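Serkero window table notes - README

Last touched 10/18/22

Hello! I keep these notes for anyone picking up the Serkero folder, mostly so I stop answering the same email. It covers one table by one big window, and the cloths that get folded, dropped and folded again on it. There are 3,941 pictures in total, 759 of them in the folder called Skasus (my fault, I name folders late at night). The rest are in Irarar.

I picked the table for its top, a dark brown wood with hardly any shine, so cloths stand out nicely. The light is another matter. Haze turns the city pale, and on some days the buildings all but vanish.

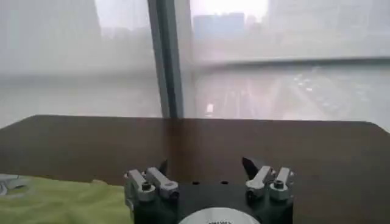 The tabletop and the window, with the overpass and highway in the haze.

Please don't use the view for matching colours! I tried it on 2,000 pictures and gave up. Go by the wood instead - it's much steadier, though it does look warmer in some pictures than in others.
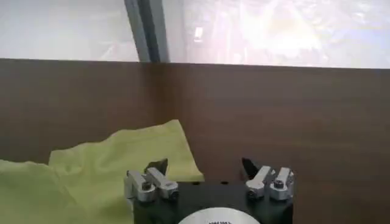

Cloths are filed by colour first and by how they're lying second. I only have two words for the second part, "flat" and "heap", and I know that's thin. Anything with a raised fold in it goes under heap, so the yellow-green one, crumpled up into an uneven peak by the brown wood grain, is a heap. If you'd rather split that into finer groups, go ahead, but keep my column and add yours next to it.

Bélanger is the older list and doesn't match any of this. I hope to merge it in December.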